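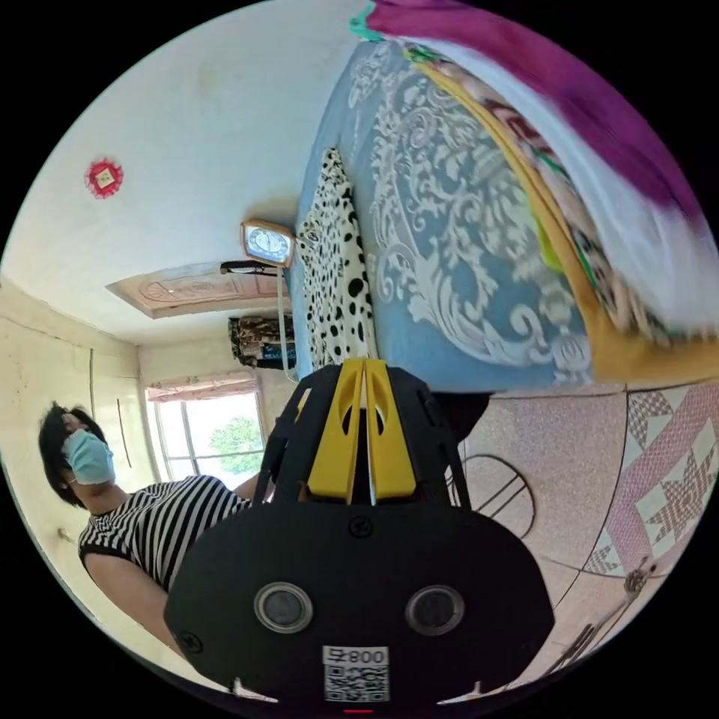 Rooms that carry their years

When the Hurker housing trust began its survey of older homes in February, it expected to write chiefly about roofs and drains. The report, published on May 17, 2022, gives a good part of its length to plaster instead. Of the 600 rooms inspected, most had kept their original wall finish beneath later coats of paint, and tenants were generally unwilling to see it removed.

Celina Kaczorowski, who led the survey, advises owners to look closely before they call a builder. Fine vertical cracks in a cream wall are common in houses of this age and may be filled and repainted in an afternoon. Cracks that widen from one season to the next should be referred to a surveyor.

Windows received similar attention. The trust recommends that pale frames be washed twice a year and that heavy curtains be avoided where a room looks out on trees. A short valance – pink was a frequent choice among older tenants – softens the top of the opening and leaves the daylight alone.

Przemysław Jakubowski, of the decorating firm Górecki, contributed the chapter on colour. He favours warm, pale shades, applied in 2 thin coats, with 9 hours between them.

Copies of the report may be consulted at the trust's reading room in Numov.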